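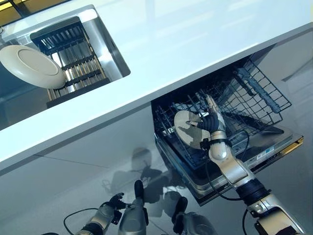
The Rack, the Plate and the Sunday-Best Sink

A love letter to the least glamorous corner of the kitchen

I have a thing about dish racks. Friends know it, and they let me wander into their kitchens and start moving plates. So when the magazine asked for a feature on small kitchens that work hard, I skipped right past the pantries and the spice drawers (sorry, spice people) and headed for the sink.

The kitchen I fell for is in Iltdale, on the second floor of a building called Hurnetti House. It has one long run of glossy white countertop, a steel sink set into the end of it, and a dishwasher tucked underneath. I came home and rearranged my own the same night.

Start with the rack. It's black, made of slats and thin crossbars, and it lives inside the sink. What a relief that is! A rack on the counter takes up the best workspace you have, and then it needs a tray, and the tray needs cleaning, and the tray never gets cleaned. Put it down in the basin and the drips go straight where drips belong. You do give up some sink. If you scrub a lot of roasting pans you'll be lifting the thing in and out all evening, but for plates and cups it's lovely.

I also like that it sits at an angle. I used to line mine up square with the walls of the basin, very proper, and then fight it every time I wanted to fill a kettle. Turn it a little and try again. Every sink has its own happy position, and mine took me most of a week to find.

Then there's the plate. Round, cream-white, raised rim, shallow center: the kind you can put anything on, from toast to a whole trout. I've been through my bright-glaze years and my square-plate years (we don't need to talk about those), and I keep coming back to plain pale ones. Food looks good on them. They stack. When one breaks you can find another that nearly matches, and nearly is fine.

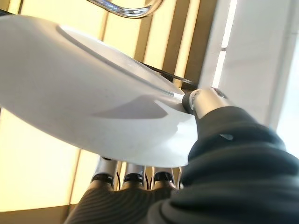 The ring underneath, a plate's least admired feature.

Do turn your plates over once in a while. The raised ring underneath is what the plate stands on, and it tells you a lot about how the thing will behave in daily life. Run a finger along it. If it's rough it'll scratch the plate below it in the stack, and a quick rub with fine wet sandpaper will usually settle it down. A deep ring can also hold a little moat of water when the plate goes through the dishwasher face down or leaning too far, and that's the puddle that ends up on your socks. Tip each plate as you lift it out. I do it over the open door without thinking now.

The upper rack deserves more love too. Most of us treat it as a parking lot for glasses, and we jam it. Pull it all the way out before you load, so you can see the back row, and give the tines room to do their job. My own rule, borrowed from a potter at Cheema Studio who makes wonderful breakfast bowls, is that if two things clink when you slide the rack in, one of them waits for the next load. I broke that rule in March and lost a bowl. I'm still sad about the bowl.

Empty the bottom rack first, by the way. Cups up top hold water in their bases, and it will rain on everything you just got clean. 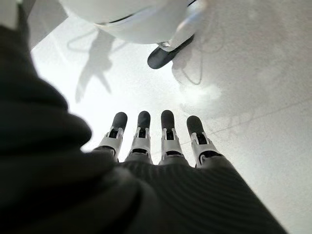

Melus Home Quarterly 38

As for the white surfaces, I was a skeptic. I'd always had dark counters and thought of white as a commitment on the level of a puppy. But I've come around in a big way! White bounces the daylight about, you can see a crumb from across the room, and a matte white tabletop makes even a quick lunch feel like an occasion. Glossy white shows streaks, so go over it with a barely damp cloth and then a dry one. Matte is more forgiving of streaks and less forgiving of turmeric. Wipe turmeric up right away, whatever you're in the middle of.

I do my own round at 9 p.m.: plates in, rack rinsed, cloth over the counter, kitchen light off. It takes less time than one song on the radio, if it's one of the long ones, and I come down in the morning to a clear sink and room for the coffee pot.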